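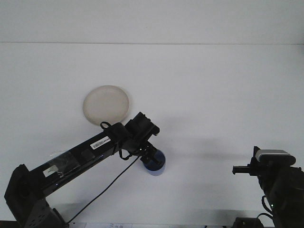
Small Claims in Ekthorpe: Your Questions

We love small claims court. It's one of the few corners of the law where a regular person can walk in with a folder of receipts and get heard the same morning! These are the questions people bring to our walk-in desk most often.

Do I need a lawyer?
No. Most people who file speak for themselves, and the judge expects it. If your case has a twist in it (a business partner, a lease with two signatures, a claim against you in return), come by and talk it over with us first.

My landlord kept my deposit. Is $300 worth going to court over?
Plenty of people file for less. Add up the filing fee and your time off work, then decide. You can ask for the filing fee back if you win, so put it on the form.

What should I bring?
The lease or contract, receipts, printed text messages, and photos with the date you took them written on the back. Bring 3 sets: one for you, one for the judge, one for the other side. Please don't plan on handing your phone to the judge!

Can I bring a witness?
Yes, and a good one helps a lot. Someone who was in the room when the deal was made beats a letter from someone who heard about it later.

How long will I get to talk?
Often less than 5 minutes, so practice. Start with what you want ("I'm asking for $500") and then tell the story in the order it happened. Kevser Yazıcı runs our practice hearings, and people come out of them so much calmer. She'll play the other side too, if you ask.

What if the other person doesn't show up?
You may win by default, but the judge can still ask for proof. Bring everything anyway.

I won. Where's my money?
The court doesn't collect it for you. Send a polite letter with a copy of the judgment first. If that goes nowhere, ask the clerk for the collection forms, and we'll gladly help you fill them in.

Do you keep my papers?
We only keep the intake sheet. Your originals go home with you.

Skollodham Legal Help Desk
Page updated 27/02/2023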